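How Do You Practice Without a Kitchen?

A robot arm that helps in a kitchen needs a lot of practice. Practice in a real kitchen is slow. Bowls break, and a person has to put everything back after each try. Many research teams use a simulation for this reason. A simulation is a world made inside a computer. It has rules for weight, for pushing and for falling, and the robot in it is also made by the computer.

The team at Rullska uses a simulated kitchen counter called Grinonia. Ferhat Taşdemir wrote the part of the program that changes the counter between tries. The stone may get a new pattern. A plate may move closer or farther away. The robot's job stays the same. This method is called randomization, which means changing things by chance.
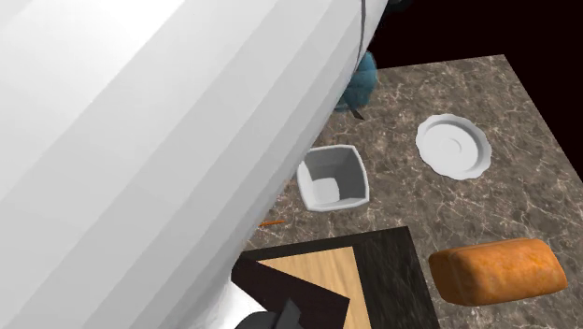
A computer-made counter with a plate, a bowl and a loaf of bread. The large white shape is the robot's arm.

One hard part of the work is called occlusion. Occlusion happens when one thing blocks the view of another. Hold your hand close to your face and look at a table. Part of the table is hidden, but it is still there. A robot's own arm can hide things in the same way. The blue-green object at the far side of the counter is mostly behind the arm, so its full shape can't be seen.

The team wanted to know if changing the counter helps a robot deal with hidden objects. They trained 2 programs. The first practiced on 8 counters that never changed. The second practiced on 2,141 counters made by chance. Both then took the same test, which had 16 new counters.

The first program finished the job on two of them. The second finished it on some 11. (Two tries were close, and the team did not agree on how to score them.)

Gilberto Grajales, who ran the test, is careful about this result. The test was small, and all of it took place inside the computer. A real counter has crumbs, shadows and slippery spots that Grinonia leaves out. A test on a real robot is planned for November.

Words to know
Simulation: a world made by a computer
Randomization: changing things by chance
Occlusion: when one thing hides another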